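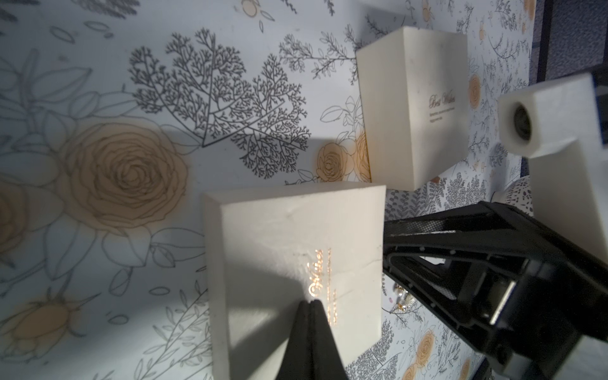

Titelfolie: Rosen und Zweige, Linienzeichnung mit Pfirsichton

Rapport und Passer im Flächendruck
Sprechernotizen, Fassung für Fr., 7. Dezember

Begrüßung kurz halten. Dank an Korkor Ansah für die Messreihen. Handout liegt am Eingang, Tabellen daraus nicht vorlesen.

Begriffe zuerst, das Publikum ist gemischt. Rapport: kleinste Einheit, die sich durch Verschiebung zur Fläche wiederholt. Passer: Lagegenauigkeit der Farben zueinander. Beides wird im Betrieb gern verwechselt, in Reklamationen fast immer. Ein Rapportfehler kehrt mit der Rapportlänge wieder. Ein Passerfehler kann wandern, je nach Bahnspannung.

Zwei Ansatzarten vorstellen, gerader Ansatz und versetzter Ansatz. Beim geraden Ansatz stehen gleiche Motive auf gleicher Höhe nebeneinander. Beim Halbversatz rutscht jede zweite Bahn um die halbe Rapportlänge. Verschnitt beim Halbversatz getrennt kalkulieren, Formel steht im Handout. Rechenbeispiel an der Tafel: Rapportlänge 34 cm, Versatz 17 cm.

Geometrische Muster: Fugen und Raster verzeihen wenig. Eine Kante, die an der Naht springt, ist auch für Laien erkennbar. Pflanzliche Motive mit unregelmäßiger Streuung verdecken denselben Versatz deutlich besser.
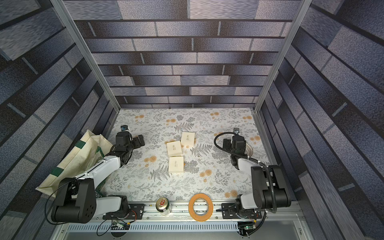
Ziegelmuster und Farnwedel im Vergleich

Zeit lassen, dann weiter mit der Toleranzkette. Anteile einzeln nennen: Gravur der Walze, Trocknung, Lagerung, Zuschnitt. In der Messreihe aus Vasilakis kam der größte Anteil aus der Lagerung. Die Rollen standen dort im Februar neben dem Tor. Nach dem Umsetzen der Regale hat Ansah neu gemessen, die Kurven liegen übereinander auf der nächsten Folie. Achsen erklären, links Abweichung, unten Bahnlänge.

Zu den Linienmotiven: Kontur und Füllung werden getrennt angelegt. Liegt die Füllung nicht deckend unter der Kontur, entsteht ein Blitzer. Überfüllung so klein wie möglich wählen, bei feinen Linien lieber die Kontur überdrucken. Helle Füllfarben sind unkritischer als dunkle.
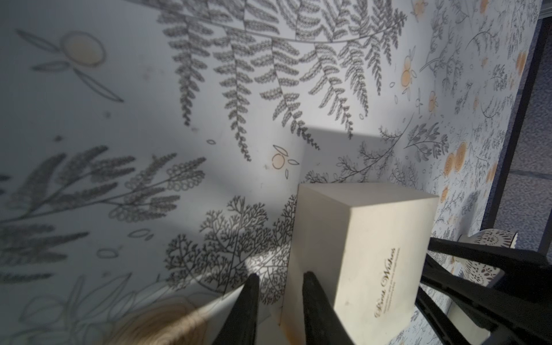
Efthymia Liapis wendet an dieser Stelle regelmäßig ein, dass ein sichtbarer Abstand zwischen Kontur und Fläche oft zum Entwurf gehört und die Prüfstelle dann einen Fehler meldet, der keiner ist. Einwand aufnehmen. Antwort: Freigabemuster mit Unterschrift hinterlegen, Abweichung gegen das Muster messen, nicht gegen die Datei.

Prüfverfahren Cerkell: 5 Messpunkte je Bahn, dazu Anfang und Ende der Rolle. Messlupe mit Skala genügt. Protokollblatt zeigen, Spalte für die Raumfeuchte nicht überspringen. Hosley prüft nur den Rollenanfang, das reicht für den Versatz, für das Wandern nicht.

Letzter Block, Kleinformate. Kartonagen und Etiketten haben keinen Rapport im engeren Sinn, der Passer bleibt. Kleine Schrift möglichst einfarbig und dunkel auf hellem Grund. Bei Zeilen unter der Hauptzeile die Mindestschriftgröße mit der Druckerei klären, Esik nennt sie auf Anfrage.

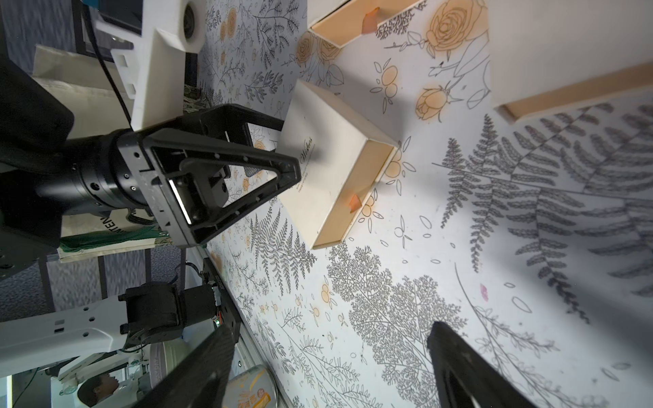 Kleinformat: Schachtel mit dunklem Schriftzug „Wishes“

Fragen sammeln, etwa 9 Minuten. Falls nach Digitaldruck gefragt wird: Walzenumfang entfällt, Rapportlänge ist frei wählbar, die Dehnung der Bahn bleibt als Fehlerquelle. Rohdaten auf Nachfrage bei Ansah.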